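Strand Self-Rep Court Binder Kit
Lelon Legal Supply, Garndale

Home / Courtroom supplies / Binders and tabs

For people running their own file in small claims or family court. No lawyer, big pile of paper, hearing coming up. Everything goes in one binder, in order, and you can find Exhibit F while the judge is waiting.

In the box: 3 heavy D-ring binders (yours, the court's, the other side's), lettered exhibit tabs, numbered tabs, blank index sheets, affidavit of service checklist. Colour of the binders is navy or grey, tell us at checkout. Holds 900 sheets across the set, single sided.
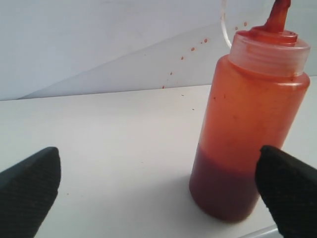 Do the tabs come printed or do I label them myself?
They come printed, A to Z and 1 to 30, with a few blanks at the back for extras.

Item no. 618. Ships flat from our Kimdale warehouse, same day if we get the order before noon. Pick up in Garndale also fine, call first pls.

Whats not in it: court forms. Those change and they're free at the registry counter, so get the current ones there. No legal advice either. We sell the stationery.

Refills sold seperately. Index sheets, tab sets, spare spine labels. Legal size version back in stock in August.

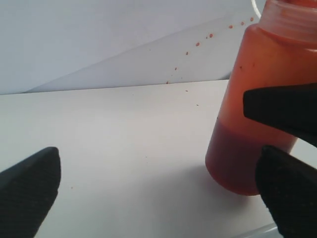
Can I return the kit if my case settles before the hearing?
Unopened kits can come back within 60 days for a refund, less the shipping. Opened ones can't, sorry.

Law clinics and legal aid offices: carton pricing on request. Over 960 kits out the door so far, mostly to clinics. Cheque or card, invoice on approved acounts.

Page updated Tuesday, March 3, 2020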